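The bus to Manley leaves at 5:40 and I was on it with one shoe untied.

Two bags. One of them hers. I didn't pack it, I found it packed, by the door, with the blue scarf tied round the handle the way she did so it wouldn't get mixed up with anybody else's. Who else's. We lived at the end of a road.
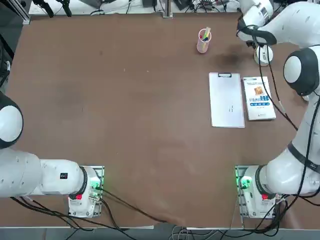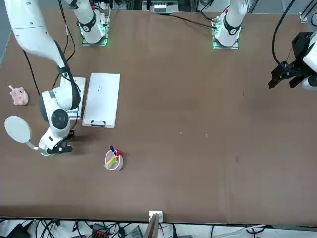
So. The bus. Driver had the heat up too high and the radio on low, some man talking about feed prices. I took the seat behind the back door. Put her bag on the seat next to me, then felt stupid, then left it there.

My aunt. I should say that. She raised me from when I was small and she didn't like being called anything but "you there." You there, get the eggs. You there, come look at the moon. She went into the hospital at Gosselin in April and she told me on the phone she'd be out before the peas came up. Then the phone last night. A nurse, tired voice, nice enough. Come if you can come. I said I can come. I said it twice I think.

You change at Manley. There's a wait. The station is a bench and a machine that sells crackers, and the machine took my dollar and thought about it and gave me nothing. I hit it. A woman with a baby looked at me. I said sorry to the baby.

What was in the bag. I kept not opening it. It was heavy on one side, it leaned. Soap, I figured. Nightgown. The good slippers. She must have packed it before she went in and then gone without it, and that wasn't like her, she never forgot a thing in her life, she remembered what I'd said to her when I was six and held it against me.

Second bus. Late. The fields out there are flat and brown and then there's the river and then they're flat and brown again. I tried to sleep with my head on the glass and my teeth buzzed. We went through Miron without stopping. She had a story about Miron. A dance, a man with a green car, she got in on one side and got out the other before he'd got the engine going. She told it different every time. Sometimes the car was a truck. Sometimes she stayed in as far as the bridge.

I never asked which was true. You think you'll get around to it.

Outside Miron I opened the bag.

No nightgown. No soap. On top a towel, the scratchy kind, folded. Under the towel jars. Seed jars, the little ones, each with tape on the lid and her writing on the tape. Peas. Beans, pole. Beans, the other. Squash from the church lady. One that said only DON'T. I held that one up to the window. Small, black, round, could of been anything.

And under the jars my own stuff. My green sweater I thought I'd lost. My birth certificate in a bread bag. Some money in an envelope, not a lot, all in small bills and soft as cloth. A pair of socks with the toes mended.

It was my bag. She'd packed it for me. It had been sitting by that door since April and I'd walked around it every day, I'd swept around it, I'd hung my coat over it when it rained. I thought it was hers and I was leaving it how she left it.

I put everything back but not in the right order. The lid wouldn't sit. I took the sweater out again and wore it, and it was too hot on that bus for a sweater, and I wore it anyway.

Gosselin. You come in past the grain elevator and a big sign for Bukance Tire with the B gone dark. The hospital's up the hill. I ran some of it. Both bags knocking my knees, jars going like teeth. A man on a ladder yelled slow down and I didn't.

Front desk. Name. Elevator. Wrong floor. Elevator again. A hallway with a floor so clean my shoes squeked on it and everybody in every room must have heard me coming.

She was by the window. Smaller. They'd combed her hair the wrong way, flat to the side like a schoolboy, and her hands were on top of the blanket, and I stood there with the bags and could not think of one word, all that way and I hadn't got one ready.

Her eyes were shut. Then one of them wasn't.

"You there," she said. "Did you water."

"Yes," I said. I hadn't.

"Liar." She looked at the bag. She looked at the sweater a good while. "Took you long enough."

I sat down. I got the jar out, the DON'T jar, and I set it on the blanket by her hand so she could feel what it was. She turned it. The seeds ran around inside. It sounded like rain a long way off, or like somebody walking on gravel up to a house.

"What are they," I said.

She told me. It took her all afternoon, she kept stopping, and there was a green car in it.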